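Progress report to the Munivholm small projects fund
Saltar hand-held gripper build, second period
Submitted by Hermine Schwaiger, 2025-03-01

The grant paid for parts and bench time to build a pair of hand-held grippers at the Munivholm shared workshop, plus a station to use them at. Both grippers are now assembled and cabled. The rail enclosure is up, the tabletop is clamped in, and we have started on the first set of handling tasks. The left gripper was finished later than planned because the first set of finger plates had to be printed again.

Vinzenz Moser did the wiring and most of the rail work. I did the fingertips, the trigger linkage and the record keeping. We had planned on a third person for the software, but that did not work out, so Vinzenz has taken that on too. 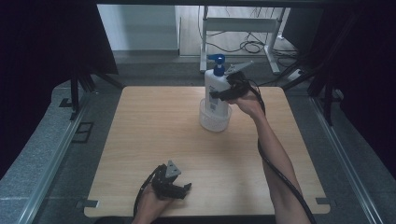
Fingertip shape has taken more of our time than anything else in this period. The old tips were flat and narrow and let go of anything with a curved side. The angular ones are easier to place on round objects, and we now use them on the right gripper. With the pump bottle, the right gripper takes hold of the upper body, one tip on each side, while the lower half is still down inside the clear container. That leaves the blue pump head free, which we want for a later task. We have not settled on a surface for the inside of the tips.

Cable routing is still open. Each gripper has its own black cable running down off the table, and the slack gets in the way on long reaches. Vinzenz wants to try an overhead guide -- I would rather shorten the cables first.

Spending to date is 800 euros, mostly rail and motors. Two items remain to be bought: spare finger plates and a cable guide, if we go that way. We expect to finish the task set in July and will send the drawings with the final report.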